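Retail Display Project: Artificial Produce Stand
Last updated: 23rd September

3. Layout

The stand was set up in the Sillville hall by Ya-wen Wan and Tarcísio Coutinho. All produce is artificial, so the display can stay in place between sessions without restocking. Grapes were sorted by color: pale green in a large angled crate, dark red and purple in a smaller crate below it. The crates are wooden and sit in a black metal frame. Strawberries were kept off the shelf and placed in a separate crate on the cart, bedded in their own leaves.

4. Decoration

Garlands of small yellow roses were wound around the shelf frame, and vine leaves were hung over the top crate. The first plan, from July, used 8 garlands. This was cut to four – the rest hid the fruit.

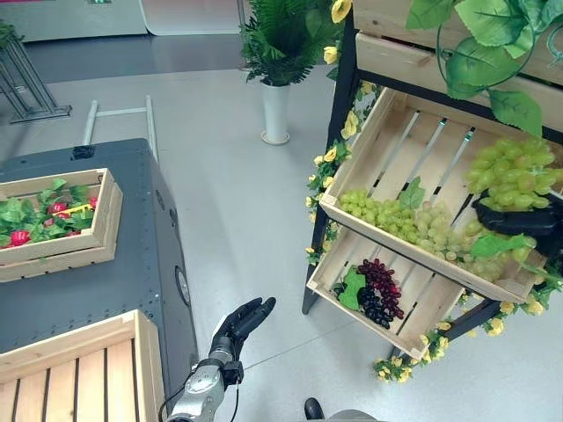

Tilting the crates made the fruit easier to see from standing height, but single pieces tended to slide to the front edge. Bunches stayed put. For the next version we suggest a liner in each tilted crate and a fixed position for the cart, marked on the floor with tape.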